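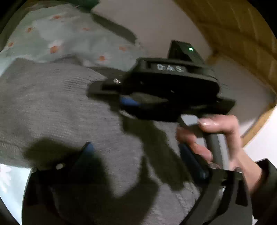 ELECTION HELP

Running for Mendard Town Council: Your Questions

Who can run?
Any registered voter who has lived in town for a year. Owning a lake house you visit in September does not count, and yes, we have been asked.

How many signatures do I need?
62, from voters in your own ward. Bring extra. People sign with great confidence and then turn out to be registered in Pinov.

Is there a filing fee?
$33, check or money order. The clerk's office cannot break a hundred.

When does the window close?
At 5 p.m. on the last day of filing. The door gets locked at 5, and pleading through the mail slot has a poor track record.

Do I need a party?
No. Council races are nonpartisan - at least on the ballot.

Can I use a nickname?
If people really call you that. "Honest" and "Taxcutter" were both turned down last time.

How big can my yard signs be?
Up to five square feet, on private land, with the owner's okay. The traffic circle is not private land.

What if there's a tie?
We draw lots. Lovisa Brekke and Ineke Willems each got 167 votes in Ward 2, and it was settled out of a coffee can.

Who do I call?
Amber Van Rooij, deputy clerk, mornings only.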